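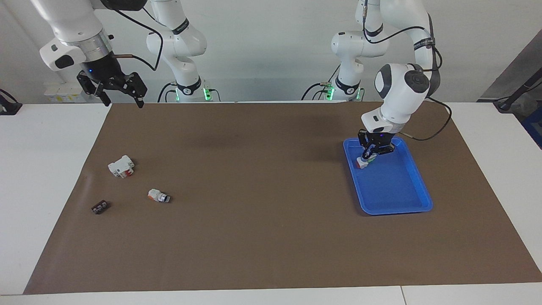
Grestmont Microscopy Club

Home | Blog | Meetings | Slide Library | Contact

Staining pond samples at home, second attempt

10 May 2022

I wrote in October that I was giving up on methylene blue for pond samples. I have changed my mind, mostly because of a bad habit I finally noticed in my own notes.

The trouble was that everything came out dark. I would put a drop of pond water on the slide, add a drop of stain, lower the coverslip and find a blue field with darker blue lumps in it. Bacteria, algae, bits of leaf, all the same. I blamed the stain, which came in a small bottle from Orkano and had been sitting in a drawer for a while. I bought a new bottle and got the same result.

Reading back through the notebook, I saw that I had never written down a dilution. I had been using it straight from the bottle. The bottle is 1 percent, and for wet mounts that is far too strong. I now keep a small dropper bottle at one part stock to 49 parts distilled water, and that is the one that stays next to the microscope. The stock goes back on the shelf.

The other change was to stop mixing the stain into the drop. I make the wet mount first, with no stain at all, and look at it for a few minutes. Then I put a drop of the dilute stain at one edge of the coverslip and hold a torn piece of paper towel against the opposite edge. The stain gets pulled across. You end up with a gradient, pale on one side and stronger on the other, and somewhere in between there is usually a strip where the contrast is good. Nuclei in the larger ciliates show up well there. They don't live long once the stain reaches them, so do your watching first.

The samples came from the north end of Nullirham Pond. I take them in clean jam jars, half full so there is air above the water, with the lid resting on loosely. One jar is open water, one is squeezed out of the weed, and one is the brown layer off the top of the mud. The mud jar is always the busiest. After 2 days on a windowsill out of direct sun there is a film on the surface, and a coverslip floated on that film for an hour picks up a surprising amount.

For bacteria I still do a dried smear. Thin film, air dry completely, pass it quickly through the flame three times, then stain. I use the stock strength for this and leave it for a minute before rinsing with a slow trickle of water down the back of the slide. My early smears were too thick. If you can easily see the smear once it has dried, it probably has too much on it.

Of the slides I have made since October, I kept notes on 91. I would call fewer than half of them worth looking at twice. The wet mounts did better than the smears, and the mud jar did better than the other two put together.

A few things I would pass on:

Label the slide before you put anything on it. Pencil on the frosted end survives rinsing. Marker doesn't survive alcohol.

The Bellini coverslips I bought in bulk stick together in humid weather. I separate a few onto lens tissue before I start.

Methylene blue stains fingers, countertops and grout. I work on an old baking tray now.

Wash your hands afterward, and don't keep sample jars in the kitchen. Pond water has plenty in it that you don't want near food. Used slides go in a jar of diluted bleach overnight before I clean them or throw them out.

Next I want to try safranin on the same samples, and maybe a full Gram stain if I can find a sensible amount of crystal violet. Most suppliers want to sell me enough for a school. If anyone in the club has a spare few milliliters, I will trade pond jars for it.

3 comments | 2 shares

Older post | Newer post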